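Cuaderno del taller — embalaje
7 nov 2025
Escribe: Welington Tavares

Empiezo la entrada con lo que quedó pendiente de la semana: cómo envolver cosas que no tienen nada que ver entre ellas cuando solo hay un tipo de material. Para la caja del pedido Nondum tenemos plástico de burbujas y cinta, y con eso hay que resolver. El papel de relleno de Urkovetti no llegó y no quiero esperar más.

He puesto sobre la mesa gris con dibujo de mármol las cosas que más problemas dan. El reloj de pared redondo, porque es plano y tiene la cara expuesta. La lata cilíndrica, porque rueda. El jarrón blanco acanalado, de boca estrecha, que es cerámica y es el que me preocupa de verdad. Y los dos peluches, el tiburón naranja y el amarillo de pantalón rojo con lunares, que no se rompen pero ocupan sitio. El dispensador de cinta gris también se queda en la mesa.
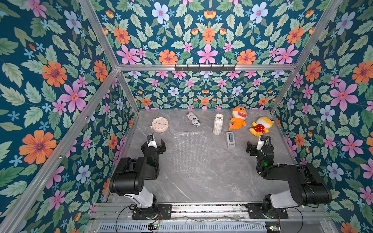

Primera decisión: los peluches no se envuelven. Parece evidente, pero en agosto gastamos material en juguetes blandos y luego faltó para lo frágil. Un peluche puede trabajar de relleno si va dentro de una bolsa limpia, así no coge polvo ni pelusa del cartón. El tiburón lo pondría siempre tumbado en el fondo de la caja. La boca no debe quedar contra ninguna esquina, porque el fieltro de los dientes — si es fieltro, tengo que mirarlo — puede doblarse y después no vuelve a su forma.

Segunda decisión: el jarrón va primero en el orden de trabajo, cuando la hoja está entera y uno todavía tiene paciencia. Las burbujas hacia dentro, tocando la cerámica. Sé que en Lenby lo hacen al revés, con la parte lisa hacia el objeto, y hemos discutido de esto más de una vez. Para una pieza acanalada prefiero las burbujas hacia dentro, me da la sensación que agarran mejor en los surcos y la pieza no gira dentro del paquete. No tengo ninguna medida para demostrarlo. La boca se rellena con papel de seda, poco y sin apretar.

Corté hojas de 39 cm y para el jarrón es poco. Hay que poder dar dos vueltas completas y todavía doblar arriba y abajo. Para el reloj, en cambio, 39 sobra un poco y se puede usar el sobrante para las esquinas de la caja. Apunto también que cuando el plástico lleva muchos días enrollado se queda con memoria y se cierra solo. Conviene extenderlo antes y dejarlo plano un rato, con algo de peso en los bordes.

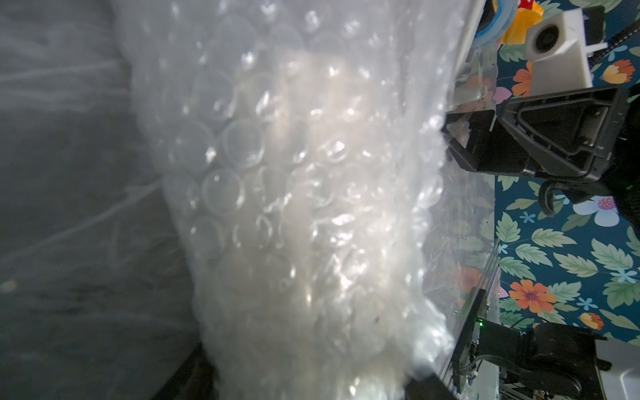 Sobre las arrugas. Una hoja muy doblada sirve igual para proteger, mientras las burbujas estén llenas, pero al envolver molesta porque hace bultos y la cinta se despega encima de los bultos. Yo guardo las hojas arrugadas para relleno de huecos y las planas para contacto directo con la pieza. Pido a todos que no las mezclen en el mismo cajón. Si hay duda, se pasa la mano por encima: donde cede sin resistencia, las burbujas están pinchadas y esa parte se recorta.

La cinta: máximo tres puntos por paquete y siempre con una punta doblada para poder abrirlo sin cuchillo. El cliente de Thepsuriya se quejó de esto, y tenía razón, porque tuvo que cortar a ciegas al lado de una pieza esmaltada. La cinta nunca toca el objeto. Esto vale para el reloj más que para nada, el borde es claro y el pegamento dejaría marca.
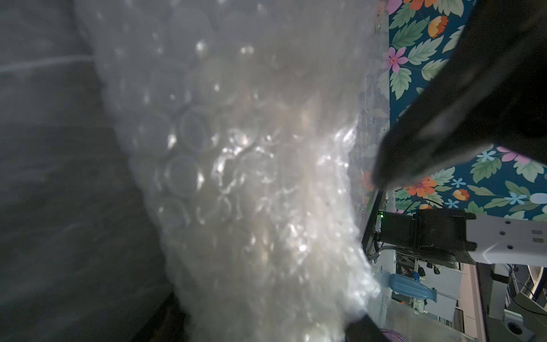 Para la lata no hace falta gran cosa. Una vuelta, extremos metidos hacia dentro, y de pie en la caja si la altura lo permite. Tumbada empuja a los vecinos cada vez que la caja se inclina. Si tiene que ir tumbada, se bloquea con un rollo de plástico a cada lado.

El reloj va lo último, vertical, pegado a la pared de la caja, con la cara hacia dentro y un cartón duro cortado a medida delante de la esfera. Pilas fuera, en bolsita aparte. Yo antes lo ponía plano encima de todo y me parecía cómodo, pero entonces recibe el peso de cualquier cosa que apilen encima en el transporte.

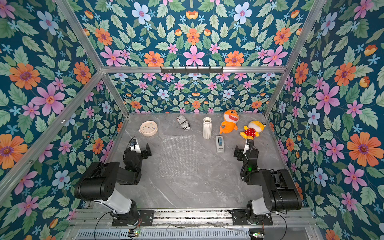

Mesa, pared del fondo con la barra de ganchos, y el reloj y la lata en la parte de atrás.

Pendiente para la próxima sesión:
— Cortar 17 hojas más largas y etiquetar el cajón.
— Probar el jarrón con doble caja, separación de 30 mm por cada lado.
— Comprobar si el tiburón cabe en el fondo de la caja sin doblarle la cola.
— Preguntar otra vez a Urkovetti por el papel. Referencia del pedido: 1645.

Dejo la mesa como está, con todo encima. Si alguien necesita el sitio, por favor que ponga el jarrón en el estante bajo y no en el borde.

2 comentarios · Compartido 1 vez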